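Search this forum
Advanced search

Sheet mulching over bindweed – overlap and layer count

hprokopenko
I'm clearing a strip along the north fence, 41 feet long, mostly field bindweed with some quackgrass. Plan is brown corrugated, wetted, then wood chips on top.

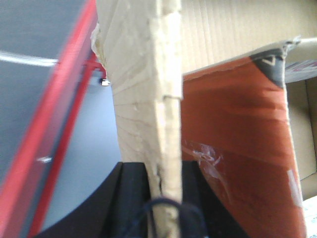
Two questions. How much overlap do you run at the seams, and is one layer enough if the chips go on deep? The extension leaflet I have says six inches of overlap and doesn't mention layers at all. Soil is silty clay, drains slowly, pH 7.1 last April.
– Hanna Prokopenko

kushnir_plot
Six inches is fine for annual weeds. For bindweed I use 12 minimum and stagger the second layer so no seam sits over another seam. It travels sideways under the sheet until it finds light.

Pull all the tape first. The plastic kind never breaks down and you will be picking it out for years.

Andetti
Disagree on the second layer. On silty clay, two layers of corrugated plus deep chips slows gas exchange and sheds light rain. I had a bed done that way and the top three inches of soil under it were bone dry in July, with the chips damp above. One layer, 12 inch overlap, and pull whatever comes through every two weeks.

kushnir_plot
Was the cardboard soaked before the chips went down?

Andetti
Hosed after laying, not soaked.

kushnir_plot
Then the inner flutes were probably still dry. Hosing wets the outer liner and runs off. I submerge sheets in a stock tank for 60 minutes. They lie flat and follow the ground, and the liners start separating within a couple of months.

jundano
Neither method kills field bindweed. The roots go down many feet and hold enough reserve to outlast one season of cardboard. You are suppressing it. I ran one layer on half a bed and two on the other half and counted shoots through the first summer: 175 on the single side, 97 on the double. Better, but not clean. Year two I relaid both sides.

Andetti
Were both halves equally infested to start with?

jundano
No idea, I didn't count beforehand. Fair point.

Bravell
What grade of box? Single wall shipping cartons and double wall appliance boxes behave differently. One layer of double wall is close to two of single. Skip anything glossy or with a wax coating – produce boxes often have it and water won't get in.

hprokopenko
Single wall, plain, no coating that I can find. Some pieces are torn along the edge. Do I trim those square?

Bravell
No need. Ragged edges are fine if the overlap is measured from the narrowest point.

hprokopenko
OK. I'll do two layers soaked on the west half and one on the east, and count shoots before I lay anything. Uliana Yurchenko has the plot next door and the same weed, so she may leave hers uncovered and just hoe.

Andetti
Put an edge trench in or her bindweed will be yours by August.

Last updated: 5/21/25
Contact us | Terms of use | Back to top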